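Home | Papers | Authors | Archive

4. Do Coin Hoards Tell Us How Much Money People Held?

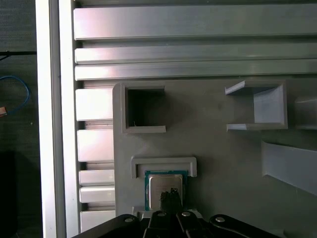
Figure 3. Processor in a gray 3D-printed fixture plate, with aluminum rails behind.

Reading time: 2 min

Masri reads the Grernach hoard as the savings of one household, and takes it as proof that silver was trusted more than paper in the district. We doubt both claims. The hoard held 2092 coins, the latest struck in 1701, and nearly 300 of them are clipped. A family putting money aside for hard times would have had little reason to keep so many light pieces when full-weight coins were on offer at Haswood.

Nimri's answer is that clipped coins passed at face value. That may be so, but the only support he gives is a single toll book, and it covers one November. The Yammine list, with 3000 entries, shows discounts on light silver in every market town it names. Masri cites the list for prices and leaves the discounts out.

A trader's float, or metal waiting to be melted, would fit the mix of coins at least as well. Until the Flasora find is weighed coin by coin, we would not use either hoard to estimate household wealth.

Contact the editors | Copyright notice | Back to top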